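Subject: Re: [plorka-users] Protective stop on low picks, sorting cell

On 9 May 2019, the Sirgate cell wrote:

> Since the update to Plorka 4.2 the arm goes into protective stop on low picks. It does not happen on boxes or cans. Can you post your approach settings and say which object class triggers it? A picture of the pose would help.

Same fault on our side at Lumbao. In 300 pick cycles we logged 13 protective stops, all on the last part of the descent, all with the target lying flat on the table. The log entry is always "force limit exceeded, wrist", followed by a drop to idle. No collision was flagged by the planner.

The class is clear plastic bottles. Our depth data on these is poor, and the planner seems to take its height from whatever is behind or under the bottle. If that is a thin bag, the target height comes out too low and the fingers are sent into the table.
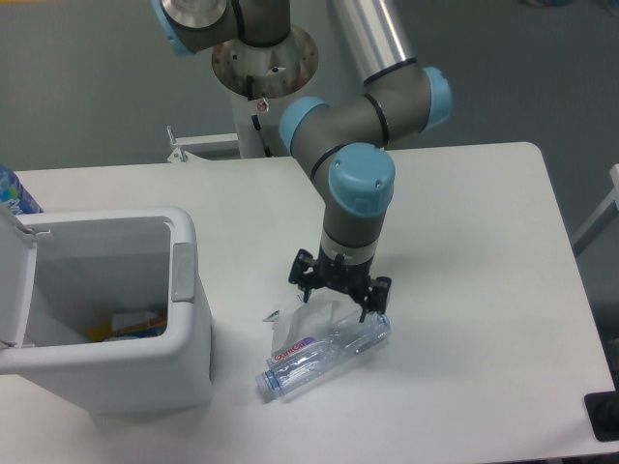
Gripper over a clear bottle, with a crumpled bag behind and partly under it.

Settings are stock, except that the approach speed is halved. Slowing down further did not change the number of stops – it only made them gentler.

What worked here as a stopgap was a fixed floor for the tool height, set in the Orar config and not in Plorka. Plorka 4.2 ignores its own floor value after a restart. Check this before you trust it: set the value, restart, read it back.

Please do not raise the wrist force limit to get rid of the stops. We had it raised in December and bent 2 fingers.

I can send the full log if someone wants to compare.

Lumbao cell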